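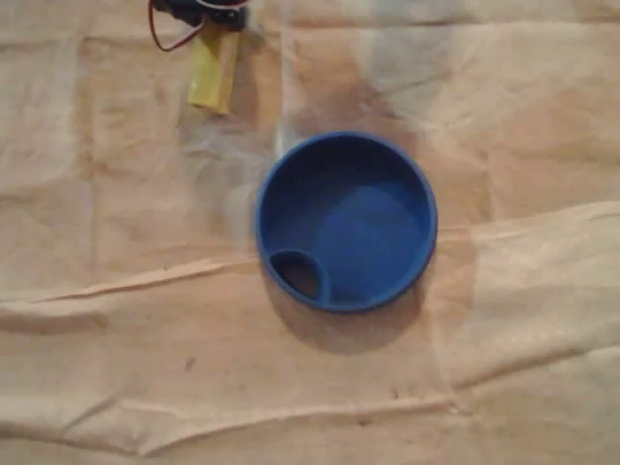

Küchenwaage Gronder im Alltagstest: Was sie beim Brotbacken taugt

Eigentlich wollte ich mir gar keine neue Waage kaufen. Meine alte hat vierzehn Jahre lang treu gedient, vier Umzüge mitgemacht und einen Sturz vom Kühlschrank überlebt, aber im Juli fing sie an, beim Abwiegen einfach wegzudämmern, mitten im Mehl, und irgendwann war meine Geduld dann doch am Ende. Also habe ich mich umgehört. Meine Backfreundin Ludivine Collet schwört auf ihre Leblanc, die mir zum täglichen Herumräumen ehrlich gesagt zu schwer ist, und so wurde es am Ende die Gronder, bestellt bei Drameck, gut verpackt und flott geliefert.

Der erste Eindruck: hübsch flach, passt hochkant neben die Schneidebretter, und die Tasten haben einen richtigen Druckpunkt (wer schon einmal mit teigigen Fingern auf einer Sensorfläche herumgewischt hat, weiß, wie schön das ist!). Gewogen wird in Schritten von einem Gramm. Für Mehl und Wasser reicht das wunderbar, bei Salz geht es gerade noch, bei Trockenhefe nehme ich weiterhin den Teelöffel.

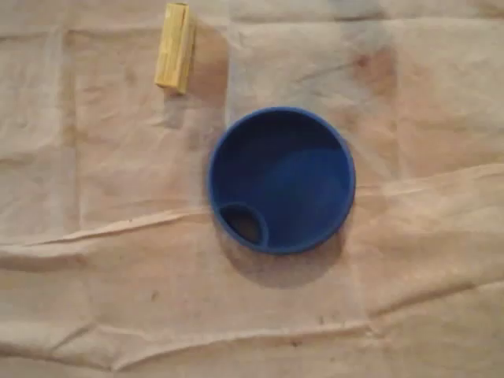
Mein Standardbrot braucht 700 Gramm Mehl, und danach kommt alles andere direkt hinterher in dieselbe Schüssel. Da muss das Zuwiegen klappen, und das tut es auch. Ein Druck auf Tara, die Null steht sofort, weiter geht's. Zur Kontrolle habe ich ein Glas Honig daraufgestellt, mehrmals über den Vormittag verteilt, und jedes Mal standen 252 Gramm im Display. Meine alte hätte mir da drei verschiedene Meinungen angeboten.

Nun zum Meckern, ein bisschen muss sein. Die Waage schaltet sich nach rund zwei Minuten ab, und das ist mir beim Sauerteig zu knapp. Wenn man zwischendurch den Starter aus dem Keller holt und dabei mit dem Nachbarn ins Plaudern kommt, ist die Anzeige weg und das Rechnen geht los. Abstellen lässt sich das leider nicht, ich habe die Anleitung zweimal gelesen.
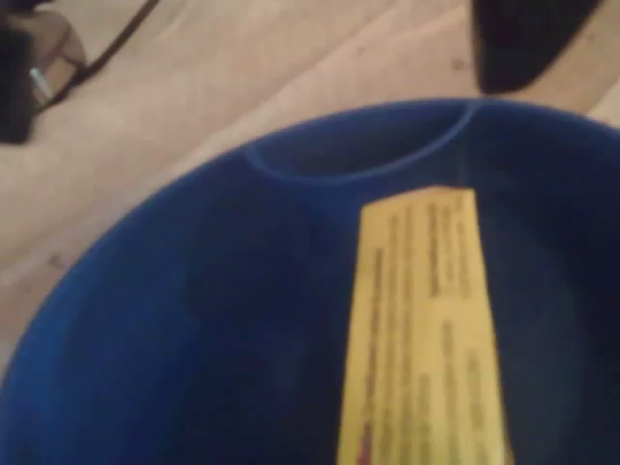 Auch das Display könnte weiter vorn sitzen. Bei ausladenden Gefäßen muss ich mich bücken und seitlich darunterschielen. Yannick Gaillard, mit dem ich den Backkurs in Plunditz besucht habe, stellt einfach einen umgedrehten Topfuntersetzer dazwischen und tariert ihn weg. Das mache ich inzwischen auch so, es wackelt kein bisschen.

Würde ich sie wieder kaufen? Ja, doch, sehr gern sogar. Wer viel und ohne große Pausen backt, bekommt eine ruhige, verlässliche Waage, die sich mit einem feuchten Lappen in Sekunden sauber wischen lässt. Zwei Ersatzbatterien habe ich trotzdem schon in die Schublade gelegt, gleich neben die Teigkarte.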